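Flondivbridge Community Board > House and Garden > Container deposit, is it worth the bother?

rustygate
Posted Thursday 7:12 pm
The depot on the Haslinger side of town has changed its hours again and now shuts at 2 on weekdays. I work until 4. Before I give up and put everything in the kerbside bin, does anyone still do the deposit run and is it worth it? We go through a fair bit of soft drink and bottled water because the tank water tastes of leaves for half the year. 10 cents each is not nothing but I don't want to spend my Saturday morning in a queue.

mallee_kel
Posted Thursday 7:31 pm
Still do it. I save up until the shed is annoying me and go once every couple of months. Last load paid for a tank of mower fuel and a pie. The machine outside the Vestatum supermarket is quicker than the depot if you have less than a trailer load.

bindi44
Posted Thursday 7:40 pm
The Vestatum machine is out of order more often than it's in order. I've driven there with a full boot and driven home with a full boot. If you count petrol you're going backwards.

mallee_kel
Posted Thursday 7:44 pm
You're driving past it to do the shopping anyway. I wouldn't make a trip for it either.

pelargonium
Posted Thursday 8:05 pm
We've done it since the scheme started. How you store them matters more than where you take them. We had garbage bags for the first year and the ants got into everything, then the bags split on the way to the car. Now there's a small container in the kitchen and a lidded wheelie bin in the carport. The small one gets emptied into the big one when it's full, and the big one goes to the depot.
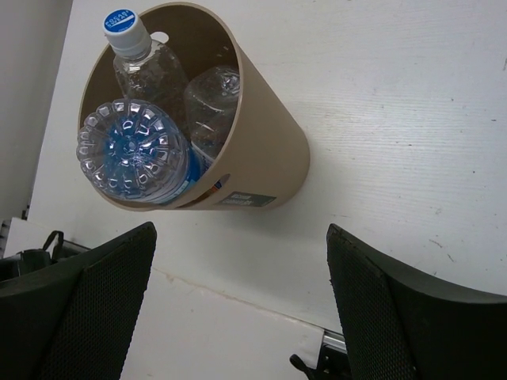
Keep the kitchen one small or it turns into a second rubbish bin, and people will throw in yoghurt tubs and whatever else they're holding. Rinse anything sugary before it goes in. Plain water bottles don't need it. Don't squash them, because the machine has to read the barcode and a flattened bottle gets spat back out. You do lose room that way. Three water bottles and ours is packed, one of them standing up with its neck over the rim, so it gets emptied a lot. The caps can stay on at our depot but ask at yours.

rustygate
Posted Thursday 8:19 pm
Good to know about the squashing. I've been stomping on everything. There's a whole bag of flat ones in the laundry.

pelargonium
Posted Thursday 8:22 pm
Take those to the depot counter and ask. Ours will hand count them if they can read the label.

gravel_road
Posted Thursday 8:50 pm
Disagree on the caps. I was told to take them off because air trapped inside stops the bottles compacting in the truck. I keep the caps in an ice cream tub.

mallee_kel
Posted Thursday 8:58 pm
Told by who? The sign at Haslinger says lids on or off.

gravel_road
Posted Thursday 9:03 pm
The bloke on the gate. Might have been a couple of years ago.

bindi44
Posted Thursday 9:15 pm
I'll be the grump. The better answer is to stop buying water in bottles. We put a Zorkumis filter under the sink and the leaf taste went. It cost more than I wanted to pay and the cartridges aren't cheap, but there's no queue and no ants. If you took back 1000 bottles you'd have a hundred dollars and a sore back.

rustygate
Posted Thursday 9:27 pm
I've looked at filters. We're renting and the landlord won't let us touch the plumbing.

bindi44
Posted Thursday 9:30 pm
Fair enough. A benchtop jug would do for drinking. Have the gutters been cleaned? Leaf taste is usually leaves.

rustygate
Posted Thursday 9:34 pm
They were meant to be done in December. I'll ring the agent.

saltbush_ute
Posted Thursday 10:11 pm
If you can't get there in hours, the scouts have a cage behind the hall and you can drop them any time. You don't get the money but they do. I had 30 bags go that way when we cleared out Dad's place. Cans and plastic only, they don't want glass.

rustygate
Posted Thursday 10:20 pm
Didn't know about the cage. That might suit us for the everyday stuff, and I'll save the glass for when I've got a day off. Is the hall gate locked at night?

saltbush_ute
Posted Thursday 10:26 pm
The front one is. Go in off the lane.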